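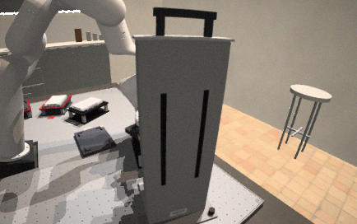 Chapter 4
Where Does All the Stuff Go? Storage and Stock in a Small Business

My first proper job was in the stockroom of a kitchenware shop in Jodton, and I was terrible at it. I was nineteen, I had a clipboard, and I had been told by the owner, Rogelio Yap, to find out how many casserole dishes we had. I came back after lunch with the number 22. Rogelio's own book said 12. We went and looked together, and it took us most of the afternoon to work out that I'd counted the lids as well.

I tell that story to every class I teach, partly because it gets a laugh and partly because it's a very good stock problem. Was I wrong? If a customer came in wanting a spare lid (and they did, all the time), then a lid was something we could sell, and it ought to have been in the book. If we only ever sold dishes and lids together, it oughtn't. Before you can count anything you have to decide what one of it is. We'll call that the stock unit, and you'll be sick of the phrase by the end of section 4.2.

In Chapter 3 we followed the money through a business. Now we're going to follow the things. Things are slower than money and they take up room. They get dusty, they go out of date, they get put on the wrong shelf by somebody in a hurry. A shop can look busy and cheerful from the pavement and have half its cash sitting in boxes at the back, and I've known one or two owners who had no idea until the bank rang.

Let me introduce the two businesses we'll be using. Dalletti is a small bakery supplier run by Remedios Tan. She sells flour, yeast, sugar and paper cases to cafés, and most of what she buys has gone out again within the week. Toma is a lamp repair workshop in Prarkulton, run by Satish Nautiyal, and Satish's problem is the complete opposite. He keeps 400 different small parts — switches, springs, shades, odd little brass fittings — and some of them haven't been touched in years. He can't throw them away, though, as the day he does will be the day somebody brings in the very lamp they fit!

Have a think about those two before you read on. Remedios worries about running out. Satish worries about running out too, but he also worries about never running down, if you see what I mean. The same rule for ordering can't possibly suit both of them, and yet I've seen plenty of books that offer just the one formula and leave you to it. We'll meet that formula in section 4.4. It's useful. I just want you to have Satish's brass fittings in your head when we get there.

A word about space, which students tend to skip. Storage costs money even when you own the building. Every shelf full of slow stock is a shelf you can't use for something else, and you're still heating it, insuring it and walking past it. We'll put a price on a shelf in section 4.3, and you may find it's higher than you'd guessed.

What you'll need: the cash table you made for Chapter 3, a calculator, and some squared paper for the shelf plan. Section 4.5 is a bit heavier on the sums than the rest, so leave it for a day when you're fresh.

Before you start

Pick one cupboard at home and write down everything in it. Decide on your stock unit first and write that at the top of the page. (Is a box of teabags one thing or eighty?) Mark anything you haven't used since July. Then ask somebody else in the house to count the same cupboard without seeing your list, and keep both sheets, as we'll be comparing them in section 4.1.

4.1 Counting what you've got

Remedios counts her flour on a Monday before the first van goes out. She does it by the sack, and an opened sack counts as nothing at all. That sounds wasteful, so let's look at what happens to her figures when she does it the other way.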